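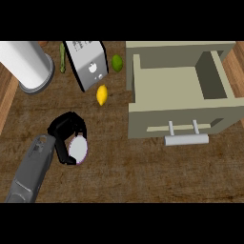 Oiled worktops: frequently asked questions

Last updated: 27 June 2021

These answers apply to solid wood worktops supplied with the Grunton oil finish. They do not apply to lacquered, veneered or laminate tops. If you are unsure which finish you have, check the order confirmation.

How often should the worktop be oiled?

A new top needs 3 coats before use and one further coat after the first month. After that, one coat every six months is enough for most kitchens. The area next to the sink usually needs more. Put a few drops of water on the surface: if they bead, the finish is sound. If they spread and darken the wood within a few minutes, oil it.

Which oil should I use?

Grunton worktop oil or Pristemier Clear. Both are hardening oils and can be applied over each other. Do not use olive, sunflower or other cooking oils. They do not cure, and they turn sticky.

How much oil do I need?

One litre covers 16 square metres in a single coat on sanded wood. Later coats go further. End grain and sink cut-outs take up noticeably more oil than the face.

How long does each coat take to dry?

Leave 12 hours between coats at normal room temperature, and longer in a cold or damp room. The surface can be touched before then but should not be used. Full hardness is reached after a week. During that week, wipe up water at once and do not leave anything standing on the top overnight.

Can oily cloths go in the bin?

Not straight away. Cloths soaked in hardening oil can heat up as they dry and may catch fire. Lay them flat outdoors until stiff, or soak them in water and seal them in a metal container.

How do I remove a dark ring or water mark?

Sand with 120 grit paper, along the grain, until the mark has gone. Follow with 180 grit, remove the dust and apply two coats of oil. Feather the sanding out beyond the mark, or the repair will show as a hollow. Black marks are normally caused by iron in contact with wet wood — steel wool will make them worse. A weak oxalic acid solution lifts most of them. Wear gloves and eye protection, and rinse well before oiling.

Can I put hot pans on it?

No. Use a trivet with feet. A flat cork mat holds heat against the surface and can leave a pale patch.

What should I clean it with?

A damp cloth and a little washing-up liquid, then a dry cloth. Avoid bleach, scouring pads and cream cleaners. Do not use a steam cleaner.

My worktop has bowed. Is this a fault?

Usually it is a fixing problem. Wood moves across its width as humidity changes, and the top must be free to do so. Check that the brackets have slotted holes and that the screws are not fully tightened in them. Rooms should be kept between 40 and 66 per cent relative humidity. A top above a dishwasher or washing machine needs a moisture barrier fixed to the underside. The underside must also be oiled before fitting — a top sealed on one face only will cup.

How large should the expansion gap be?

Leave 5 mm along each wall. For tops deeper than 900 mm, leave 8 mm at the back. Cover the gap with an upstand fixed to the wall, and not to the worktop.

Can I change to a different finish later?

Changing from oil to hard wax is possible after sanding back to bare wood. Grositz hard wax has been tested on our oak, beech and walnut tops. Changing to lacquer is not recommended, as oil left in the grain can prevent it from bonding.

Do you supply samples?

Yes. Samples measure 50 by 100 mm and are finished on one side only. Colour and grain vary between boards, and a sample should be taken as a guide to species and finish. Orders for the Figueiredo range are made up from a separate stock, so please request samples by range name.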